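The Second Life of a Loud Fabric
By Noémie Fehr

When I moved to Urkthorpe I owned one suitcase of clothes and one tartan blanket from my aunt, and the blanket was too bright for every room I have lived in. I tell this because it explains why I went to see Harpreet Tremblay, who lines walls with cloth for a living and who does not believe that a fabric can be too bright.

Her workshop, Brustico, is above a tire shop on Turcotte Road. She sells by the metre, and on the day of my visit she had 275 metres of plaid on the shelves, most of it in colours I would call difficult. Pink beside teal. Lavender beside green. "People come for grey," she told me, "and I give them grey, but I make them look at the others first."

Walls covered in cloth are an old habit. My grandmother had a bedroom like this, and I remember that it smelled of dust and was very quiet. Harpreet says that the quiet is still what her customers notice first, before they notice the colour. The dust is a question of the vacuum cleaner. She asks every customer to go over the walls with the soft brush in March and again before winter, and she knows that most of them forget.

The difficulty with a check is the corner. On a plain cloth you turn and continue. With a tartan, each line on one wall wants to arrive at a line on the next, and old houses do not have straight corners. Wayne Paquette, who hangs the fabric for her, starts always from the back wall and works outward to both sides, so that any mistake goes near the door. He charges 396 dollars for a small room, cloth not included, and he will not do ceilings.

For the floor, Harpreet likes something pale and calm. A light beige with a marble pattern, the veins hardly visible, lets the plaid be as loud as it wants. A flat piece of pink foam or cardboard put down in the middle picks up the softest square from the wall – I did not expect to like this, and I did. 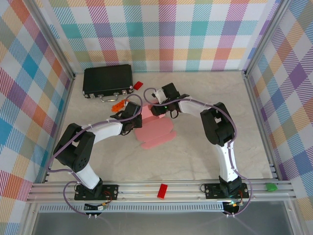
Before you buy

Take home a large sample, not the little square on the card. The squares of a big check look very different on a side wall, where you see them at an angle, and a diagonal stripe can make a narrow room feel restless.

Order a little extra for the matching. Ask if the cloth was washed before cutting. Keep the leftover in a dark cupboard, because the piece on the wall will fade and you will want to compare.

My blanket now hangs behind the bed. Wayne put it up with 2 battens and a row of small nails, and he complained the whole time about my corners.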